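How to Clean a Velvet Tub Chair and Its Cushions

Velvet tub chairs collect dust in places a flat-backed chair does not. The back curves around into the arms, and lint settles in the creases and in the gap where the seat meets the back. Plan on an hour for the cleaning and leave the chair alone overnight to dry.

What you need

Vacuum with a soft brush attachment and a narrow crevice tool
Soft clothes brush
Two white cotton cloths
Mild dish soap
500 ml of lukewarm water
Spray bottle

Before you start

Look under the seat for the care tag. W means water-based cleaners are fine. S means solvent only, so skip the washing step and stay with vacuuming and brushing. If there is no tag, test a damp cloth on the back near the floor and let it dry completely before you decide.

Work on a hard floor if you can. Take the loose cushions off the seat and set them beside the chair. Check them for pins, threads and crumbs, then do them separately.

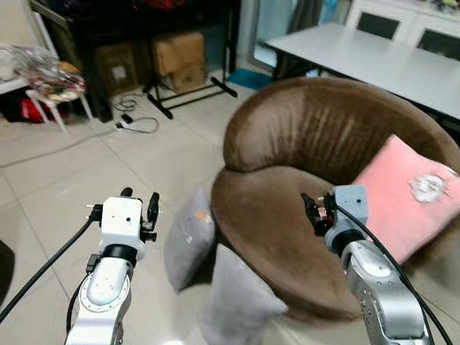
Okville Home Care Team

A round chair like the brown one is easiest to clean from one arm to the other. Start at the outside of the left arm, go along the back, and finish at the right arm. Do the inside the same way, moving any cushion still on the seat when you reach it.

Step 1. Vacuum with the brush attachment on low suction. Use short strokes from top to bottom. Hold the vertical creases open with your free hand and run the crevice tool down each one.

Step 2. Mix a teaspoon of dish soap into the water and shake it in the spray bottle. Spray the cloth, never the chair. Wipe lightly in the direction of the pile.

Step 3. Go over the same area with the second cloth, dampened with plain water.

Step 4. Brush the pile up while it is still damp, then let it dry for at least 8 hours away from heaters and direct sun.

Cushions

Unzip removable covers, turn them inside out and wash cold. Pink and light gray covers should go in separate loads the first time. Patches and labels can pucker in the dryer, so lay the covers flat. Spot clean covers that do not come off.

Put the cushions back only when both the chair and the covers are fully dry. Repeat the vacuuming every 3 weeks.

Written by Joana Coelho
Updated 8 March 2022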